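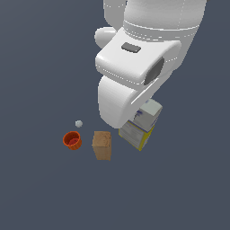 墙上的时间：和地衣交朋友
讲稿备注，自己看的版本

开场

大家晚上好。先问一句：今天从车站走过来，有谁摸过墙？（等人举手，多半没有。没关系，接着讲。）你们从车站到这里，一路上至少经过了几十种生物，它们就贴在墙上、瓦上、树皮上，连路牌背面都有。我第一次意识到这件事的时候高兴得一晚上没睡着，第二天一早就趴在自家花园的矮墙上看，邻居还以为我丢了隐形眼镜。

整场30分钟，提问另算。术语尽量少，拉丁学名我会念几个，因为好听，记不住完全不要紧。

提醒自己：语速放慢！上次在Griltent讲的时候，前十分钟讲得像在赶火车。

第一部分：地衣到底是什么

先从名字说起。中文里"地衣"这个词容易让人想到苔藓，超市里卖的"地皮菜"也有人叫地衣，那个东西是念珠藻，一种蓝细菌。今晚讲的地衣，是真菌和藻类（或者蓝细菌，有时两样都有）长在一起的共生体。真菌搭房子，藻类在里面晒太阳做饭。一个出房，一个出粮。

这个说法我讲了很多年，后来越读越觉得太简单。有些地衣里还住着酵母，还有成群的细菌，谁是房东谁是房客，到现在还在争。我喜欢这种争论。一个长在墙上、人人都见过的东西，我们还没完全弄明白它是谁，想想就让人兴奋！

（讲到这里把袋子里的树枝传下去。都是风吹落的，别说成是我折的。请大家轻拿，传到最后一排再传回来。）

长相上先认三类就够：

壳状的，像油漆一样刷在石头上，抠不下来，硬抠只会把石头也带下来一层。
叶状的，有边有角，像小生菜，边缘常常能用指甲轻轻挑起来。
枝状的，像小灌木，或者像胡子，从树上垂下来。松萝就是这一类，南方山里长大的朋友应该见过。

还有一些中间派，比如石蕊，底下是一层小鳞片，上面竖起来一个个小杯子，英文里叫精灵杯。第一次用放大镜看见小杯子的人都会叫出声来，无一例外。

第二部分：怎么看

工具只要一个十倍的放大镜，挂在脖子上。二十倍听起来更厉害，视野太小，新手容易晕。使用方法很多人都弄反了：先把放大镜贴近眼睛，再把脸凑到墙上去，直到清楚为止。姿势很难看，习惯就好。

（现场示范一次。用讲台旁边那块瓦片。）

再带一个小喷壶，装清水。地衣干的时候灰扑扑的，喷上水，几秒钟之内颜色就变了，很多灰色的叶状地衣会透出绿来。外层的真菌组织吸水以后变得半透明，里面的藻就露出来了。带孩子去看的话，这一步一定要让孩子来喷。

时间上，雨后的早晨最好。夏天正午最差，地衣干得发脆，人也蹲不住。我个人最爱December，树叶落光了，树干上一览无余，别的植物都在休息，地衣倒正是精神的时候，水分足，颜色饱满。冬天没东西可看这句话，我已经很多年没说过了。

记录本我用的是最普通的48页小方格本，一个季节一本。每一条写地点、附着在什么上面（石灰石、花岗岩、砖、柳树皮）、朝向、干湿，然后画一笔。画得丑没关系，画的时候会逼着你去看边缘：是光滑的还是带粉的？有没有小黑点？黑点是平的还是鼓起来的？拍照的时候很容易漏掉这些。

第三部分：Vastthorpe的墓园

这一段是今晚我最想讲的，时间留足。

Vastthorpe是个很小的村子，教堂后面有一片老墓园，400块墓碑，石料杂得很，砂岩、石灰岩、板岩、花岗岩，什么都有。对看地衣的人来说，墓园是天堂。道理很简单：石头是从不同地方运来的，朝向各不相同，很少有人去打扰，而且每一块上面都刻着年份。

年份是关键。石头立起来的那天，表面是新凿的，干干净净，所以上面的地衣年纪不会比碑更大。量一量最大的那一块直径，再看看碑上的年份，量得多了，就能画出一条本地的生长曲线。反过来，遇到没有年份的石头，就可以用曲线去猜它露在外面多久了。这套方法叫地衣测年，地质学家拿它去估算冰川后退以后石头暴露的时间。

要老实交代它的毛病：同一种地衣，在阴面和阳面长得不一样快；两块挨着长，并到一起，看上去像一大块老的；还有人会好心把墓碑刷干净，一刷就清零了。所以猜出来的数要带着宽宽的误差，别拿它去和人吵架。

带我入门的是Bernadette Texier。那会儿我只是路过避雨，看见一位老太太跪在一块碑前面，脸离石头只有一个拳头远。我以为她在哀悼，站得远远的不敢出声。过了一会儿她回头冲我招手："过来，这里有橙色的！"就这么一句话，我后来的周末全搭进去了。

她教我的第一件事是慢。一块碑看二十分钟，看完再去下一块。我头一个下午只看了五块碑，却比之前几年在公园里散步看见的东西加起来还多。她不喜欢一上来就报名字，总要先问：摸上去是什么感觉？边上是什么颜色？旁边的邻居是谁？

（这里可以讲她把三明治落在碑上、被乌鸦叼走的事。看现场气氛，时间紧就跳过。）

从那以后我陆陆续续记了3000条观察，大半都出自这片墓园。里面有许多重复，有不少认错的，早期几本里我把好几种灰色的全写成了同一种。我没有撕掉，只在旁边用红笔改。新来的朋友借去看，常常觉得那些红笔最有用。

第四部分：空气的味道

地衣没有根，水和养分主要靠整个身体从空气和雨水里吸收，空气里有什么，它就吃进去什么。也没有叶子可以落，吃进去的坏东西很难扔掉。所以它对空气特别敏感。

早年城里烧煤，二氧化硫重，许多树干都是光秃秃的，只剩下少数几种特别耐受的壳状地衣。烟囱少了以后，一些叶状和枝状的慢慢回到了城里。我每次在城中心的树上看见一小撮枝状地衣，都想给它鼓掌。

如今另一件事也要看：氮。农田施肥、养殖场的氨、路上的车，都会让空气里的氮多起来。喜欢氮的种类就兴旺，石黄衣是最有名的一个，橙黄色，海边的屋顶上、农场的墙上一大片一大片的。好看是真好看，可如果一棵橡树从上到下只剩它和它的几个亲戚，喜欢清淡空气的种类都不见了，那就值得多问一句附近发生了什么。

别一看见橙色就慌。它在海边岩石上、鸟常站的石头顶上本来就多。要看整个组合，看好几棵树，还要看树皮本身的酸碱。

Rusu河边那排柳树就是个好例子。同一排树，靠近桥的几棵和下游的几棵，树皮上住的完全是两拨居民。我们小组每个季节走一遍，从桥头走到水闸，用同一张表。走得慢的时候要整整一个上午，中间喝一次茶。哪位有兴趣，散场以后来找我登记，下一次是星期二上午九点，雨鞋必备。

第五部分：颜色和气味

这一段轻松，给大家换换脑子。

人用地衣染东西已经很久了。有些种类用氨水慢慢泡，能泡出紫红色，从前要用陈尿来泡，作坊的味道可想而知。（等笑声。）化学课上的石蕊试纸，那个遇酸变红、遇碱变蓝的，颜料传统上就来自地衣。中文名字有点捉弄人：叫石蕊试纸，原料多半是另外一类海边岩石上的染料衣，并不是刚才说的小杯子石蕊。我查到这一点的时候在图书馆里笑了出来，被人瞪了一眼。

香水里也有它。所谓橡苔，名字里有个苔，身份却是地衣，长在橡树上，闻起来像雨后的树林，带一点皮革味。老派香水的底子里常常有它，后来因为有人会过敏，用量受到了限制。

自己想试着染一小团羊毛的朋友，请只捡风吹下来的。一块巴掌大的壳状地衣可能比在座所有人都年长，刮下来染一双袜子，太可惜了。我自己染过一回，用一冬天捡的落枝，染出来是很淡的茶色，围巾到现在还戴着。

第六部分：它们过得多慢

常见的地图衣，黄绿色带黑边，长在高山的硅质岩石上，远看真的像地图。它一年长不到一毫米。大家伸出手看看自己的指甲：指甲一个星期长出来的那一点点，它可能要忙上一整年。

叶状的快一些，一年几毫米。我在自家矮墙上选了一块，每年同一天用透明纸描一次边，纸叠在一起看，像一圈一圈的等高线。有一年它中间空了，变成一个环，我以为它病了，急急忙忙去问Bernadette。她看了一眼，说老的部分掉了很正常，边上还在往外走呢，你看，空出来的地方已经有新住户了。果然，中间有一点点灰绿色的粉，用放大镜才看得到。

（这里停一下，喝水。）

慢归慢，繁殖的办法可不少。有的在表面长出小粉堆，每一粒粉里都包着真菌和藻，风一吹，雨一溅，整套家当一起搬走。有的长出小突起，一碰就断，断下来又是一个新的开始。还有一条路，真菌自己放孢子，落到哪里，再去碰运气找藻。我总觉得最后这一种胆子特别大。

第七部分：Brividum小组怎么参加

Brividum是我们几个爱好者的读石小组，没有会费，来了就算数。名字是一位组员随口编的，她说听起来像个学名，大家都喜欢，就留下了。

第一次来，带放大镜就行，没有的话我这里有几个可以借。别带小刀。认不出来的就写"灰色，带粉，北面，砂岩"，这已经是一条很好的记录了。家里有老墙的，千万先别急着用高压水枪冲！冲之前给我发张照片，我真的会很高兴地回信，可能还会回得太长。

走之前送大家一个小作业：回家路上挑一面墙，凑近看一分钟。明天白天再去看一次同一个地方，光线换了，常常能看出昨晚漏掉的。 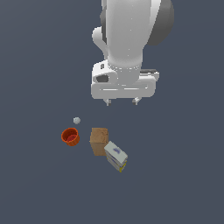
地衣长在树上，会不会伤到树？

健康的树通常不会受影响。地衣只是借树皮当落脚的地方，自己靠光合作用过日子，不从树里吸取养分。老树、长势弱的树上地衣往往更多，那是因为枝叶稀了，照到树皮上的光多了，先后次序别弄反。要是果树长得不好，先去查根、查土、查水，不必去刷树干。

提问环节备用

如果有人问屋顶要不要清理：瓦片上的地衣一般可以留着。真正要管的是排水沟里堵住的落叶和苔藓团。老石雕另当别论，有些种类会分泌酸，慢慢侵蚀石头表面，也有时候反倒像一层皮，替石头挡着风雨，得请懂石头的人来看，一处一处地判断。

如果有人问能不能吃：有些地方的人有吃地衣的传统，做法讲究，要反复浸泡。有的种类有毒，狼衣就是一个，颜色黄得发亮，很漂亮。我的建议是用眼睛吃。

如果有人问入门书：先买本地的，越薄越好。厚图鉴翻起来会泄气，我自己那本放了两年才敢打开。

如果有人问滴试剂的事：漂白水和碱液能让某些种类变色，是鉴定的老办法。先跟着熟手学，戴手套，只在极小的一点上试，墓碑上一律不滴。

如果冷场：把喷壶拿出来，请前排的人喷一下瓦片，再传一圈放大镜。

收尾事项：放大镜收回来数一遍。树枝放回纸袋，别放塑料袋，会闷坏。登记表放在门口桌上，旁边多放两支笔，上次只有一支，排了好长的队。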